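Fitted sheets, part two: the bed as a folding surface

In May I wrote up the problem of the fitted sheet that creeps off its corners. Several people asked what I do with the bed once the sheet is on, so this is the follow-up. It concerns using a made-up mattress as the place where towels and other flat laundry get folded, in a household that has no table large enough for the job.

The basic requirement is friction. A bath towel laid on a polished table slides as soon as one corner is pulled. On a cotton sheet it stays where it was dropped, and one edge can be lifted without dragging the rest. The drawback is that the sheet itself moves if it is badly seated. Every crease that runs under the towel will also be felt as a ridge in the first fold, although it disappears once there are four layers on top of it.

The second requirement is a known edge. I use the headboard side as the reference. The towel goes down with its long side parallel to the headboard, and I leave 14 inches between the two so there is space for my hands. The foot of the mattress is a worse reference, since it compresses when leaned on and the towel tips toward you.

The sequence I settled on for bath towels:

Shake once, holding the short side. Lay flat with the care label underneath.
Fold the short side over to meet the other short side. Smooth from the fold outward, never toward it.
Fold again in the same direction if the shelf is shallow. Mine is.
Fold across. The result should be close to square.
Turn so the thick fold faces front, then move to the stack.

Hand towels skip the third step. Anything with a fringe gets the fringe tucked inside on the last fold, otherwise it catches on the shelf above.

I used to do the final smoothing with the flat of the hand. The side of the forearm is better on terry cloth. It covers more area and does not leave finger tracks in the pile. On thin cloth the difference is too small to matter.

Color is a practical point as well. Dark towels on a pale sheet are easy to square up by eye because the outline is clear. The same towel on our dark winter sheet takes longer, and I have folded more than one of them crooked at six in the evening with only the bedside lamp on. The pale sheet shows lint, which comes off with a damp cloth.

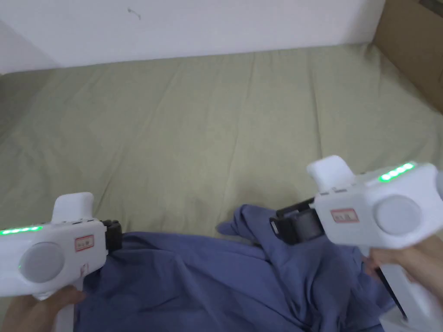

Blue cloth on the pale sheet, in both.
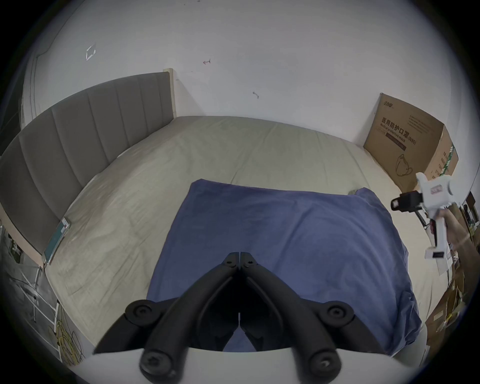
Radka Berisha wrote in after part one to say that she folds everything in the air, standing up, and regards any horizontal surface as a place for finished stacks only. Her argument is that a towel held by two corners hangs straight under its own weight, so gravity does the alignment and the sheet underneath never gets disturbed. She holds the short side under her chin for the first fold. She also says that a bed covered in laundry at bedtime is a bed where the laundry ends up on the floor.

The last point I accept. The rest depends on towel size. Hanging works well for hand towels and anything light, and I have switched to it for those. For the Sillero bath sheets, which are heavy and longer than my reach, the bottom drags, and the chin method gives me a first fold that is off by up to 2 inches. On the mattress it is repeatable.

A few notes on storage, as that was the other frequent question. The shelf is a Georgiev unit with fixed heights. A square fold fits two stacks side by side with a little clearance. Folding in thirds gave a narrower stack that leaned. I tried the Prarkinero dividers for a while and took them out again, as they used up the clearance and the stacks stood up without them.

Detergent affects all of this more than I expected. With too much of it the terry dries stiff and the second fold springs open. I cut the dose by 50 percent in our machine and the folds now lie flat. Water hardness will change the figure, so reduce it in stages and check the towels after each wash.

Still unresolved is the duvet cover, which is wider than the mattress and hangs over on both sides while being folded. Part three will cover it when I have a method.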